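Two new arms on the Marchand bench, and our evenings back

Cikcombe, May

I run the phone refurbishing floor at Hirnum, and I was asked to write this one myself instead of leaving it to the office, so please forgive the lack of polish! We're happy to announce that our first robot bench, the Wukau, is now part of the regular day shift at our Marchand workshop.

If you've ever sold us an old phone, it came through a room like mine. Last year we took in 465 phones in our busiest week, and every one got picked up, turned over, looked at and put down again, many times over. My wrists can tell you all about it. The Wukau has two arms that work across one table from each other, and we're giving them the picking up and laying out, so that my crew can get on with the repairs (the part most of us signed up for).

I'll admit I was nervous. There are 68 of us here and the first question at the lunch table was about jobs. The answer from Hirnum is in writing: no one is being let go over this bench, and nine of us are being trained to run it, with a pay bump once the training is done. I'm one of the nine, and I'm having a great time.

Phones go on the table face up or face down, and we keep the scraper and a screwdriver close by.
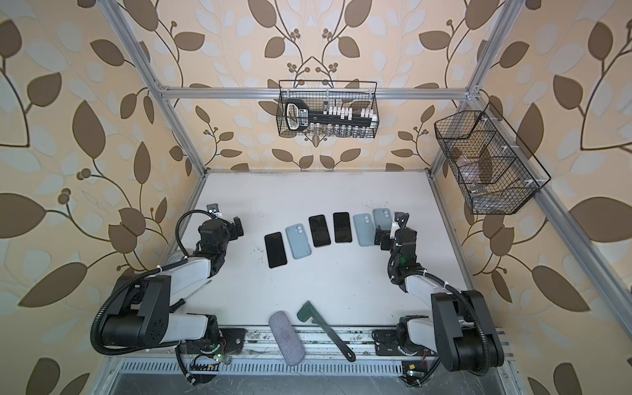 What changes for the crew

The late sorting shift is gone, which got the biggest cheer. Whoever is on the bench swaps out at 10 a.m. and again after lunch, and you can ask for more bench time or none. Cracked screens and swollen batteries still go straight to a person, and the final check does too.

So far we've put roughly 1,523 phones through the new setup. We plan to add a second bench at Cikcombe once the training there is finished. Reporters and neighbors who'd like to visit can call the front desk at Marchand and ask for the refurbishing floor.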